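Março, fim da tarde

Comecei hoje a caixa dos comandos, e comecei de má vontade. Passei anos a ouvir que uma casa se arruma com caixas, e o que vi foi sempre a mesma coisa: as coisas desaparecem lá para dentro e compra-se tudo outra vez em outubro. Mas na semana passada andei quase 100 minutos à procura do comando do quarto de trás, com o aparelho a soprar ar frio para cima da cama, e prometi a mim próprio que ia tentar. Tentar, escrevi eu. Não prometi acreditar.

A mesa da sala já tem o pano claro, e foi para lá que despejei a gaveta do corredor. Saíram comandos, chaves, um fio que não sei a que pertence. A caixa cor-de-rosa ficou ao lado. É a única que temos com tamanho para isto, e o cor-de-rosa não foi escolha minha.
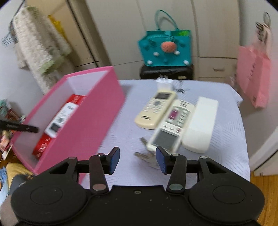
O método vem de um folheto da Multer, a loja de Cillidthorpe que vende caixas e portanto acha que tudo se resolve com caixas. São 4 passos: esvaziar, agrupar, guardar, etiquetar. Esvaziar não tem ciência. Agrupar já me deixou desconfiado. As chaves agrupam-se com quê? Com as outras chaves, diz o folheto. Mas eu não sei que portas abrem, e se as junto às boas estrago as boas. Deixei-as com os comandos. Se um dia aparecer uma porta, cá estão.

Pelas cinco parei para um chá e fui ver o contrato da casa, convencido de que o inventário diria quantos comandos deviam existir. Não diz. Diz "equipamento de climatização, ref. 1312" e, na linha seguinte, "idem, ref. 1321". Alguém trocou os algarismos, ou são dois aparelhos, ou é um só escrito duas vezes. Liguei para a Alemayehu, a empresa que faz a manutenção, e atendeu-me uma gravação muito simpática. Desliguei antes da música.

Voltei à mesa e pus tudo na caixa sem grande critério, para ver se cabia. 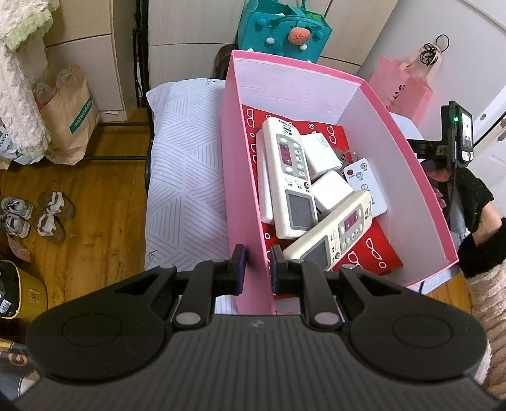
Vale a pena guardar dois comandos iguais na mesma caixa?
Só se cada um levar uma etiqueta com o nome da divisão, porque de outro modo acaba-se a experimentar os dois todas as vezes.

Foi o que concluí, e é o passo 4 do folheto, o que me irrita um bocado. Cortei fita de papel e escrevi QUARTO numa tira e SALA noutra. Depois fiquei com as tiras coladas aos dedos, sem saber qual era qual. O teste seria ir de divisão em divisão a carregar nos botões, mas na casa de Skitimdale fiz isso e os dois aparelhos responderam ao mesmo comando. Quem me garante que aqui é diferente? Colei as tiras na borda da mesa. Amanhã logo vejo.

Também não engulo a teoria de que se devem tirar sempre as pilhas antes de guardar. Tirei-as durante anos e o que ganhei foi uma segunda gaveta, a das pilhas, onde as gastas e as novas vivem misturadas – e essa ninguém me convence a arrumar.

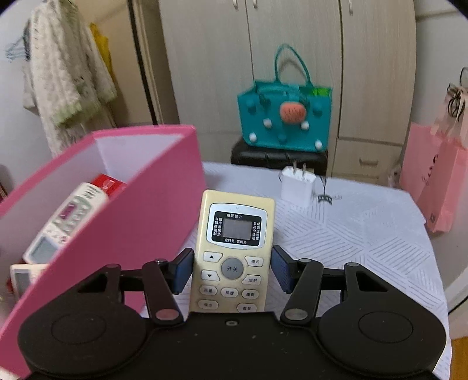
Continuo a achar que o problema está nos próprios comandos, que foram feitos por quem nunca procurou um às escuras. Precisa um ar condicionado de tanta tecla? Eu uso o ligar e as setas, e o resto fica por estrear. Neste creme está tudo em chinês, o visor e as teclas, e do que lá vem só me oriento pelo botão grande e redondo do meio e pelos dois triângulos, um para cima e outro para baixo. Podia copiar os caracteres para um papel e procurá-los um a um. Podia. Pus isso na lista, abaixo de descobrir de que porta são as chaves.

São quase horas de jantar e a mesa faz falta. A caixa vai para cima do armário, sem tampa, que assim ao menos vejo o que lá meti. Dou-lhe até ao verão. Se no primeiro dia de calor eu encontrar o comando à primeira, volto a esta página e retiro o que disse da Multer.

Comentários (3)

gaveta_do_meio
Cá em casa colámos velcro no comando e na parede. Durou até o velcro cair. Boa sorte com as etiquetas.

marmelada72
As chaves sem porta deito-as fora ao fim de um ano. Só me arrependi uma vez, mas foi a do contador.

rés-do-chão esq.
Tenho o mesmo folheto e fiquei-me pelo passo 2. Depois diga se a fita de papel aguenta, que a minha descola toda com o calor.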